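Visite chez Stakell, 14 août 2023

Un lundi de plein mois d'août, il fallait vouloir. J'avais fait 3 heures de train pour la porte ouverte de l'équipe logicielle, et mon badge portait le nom d'un autre. J'ai gardé le badge.

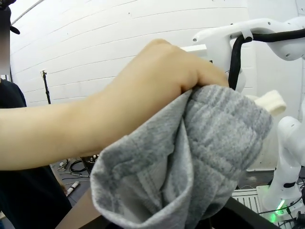
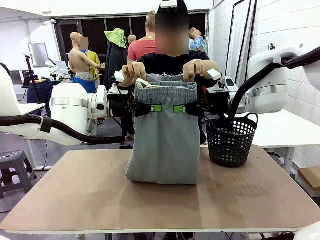
Ce qui m'amenait, c'était Una, le planificateur bimanuel dont Tae-yang Woo parle depuis le printemps avec la retenue d'un jeune père. Le principe tient sur un tableau blanc : un réseau propose deux points de saisie sur le vêtement, le planificateur cherche une trajectoire où les deux bras gardent le tissu tendu sans l'écarteler, et une boucle à 50 Hz corrige le reste. Sur un carton rigide, c'est un exercice d'étudiant. Sur un jogging gris à ceinture élastique, tenu par une pince à chaque bout et par deux mains humaines juste à côté des pinces, la notion de « bimanuel » devient plus généreuse. Tae-yang appelle cela de l'autonomie partagée. J'ai noté le terme.

La perception m'a davantage convaincu. Nhyira Agbenyega a repris l'estimation de pose écrite chez Ljungberg, jeté la moitié du code et réentraîné le tout sur 3 000 séquences. Son visualiseur affiche la confiance par zone : l'ourlet en vert, les plis dans un orange inquiet, et la doublure, dès qu'elle se retourne, en rouge franc. J'ai demandé ce que fait le planificateur quand tout est rouge. « Il attend. » Longtemps ? « Il est très patient. »

Reste l'outillage, c'est-à-dire 700 lignes de configuration que chacun modifie à la main. Prullenitz, leur éditeur maison, doit régler ça cet automne. La version montrée a planté à l'ouverture, puis a proposé d'envoyer un rapport à une adresse qui n'existe plus.

Prochaine porte ouverte au printemps, inscription sur place. Le café est au deuxième, et il est bon.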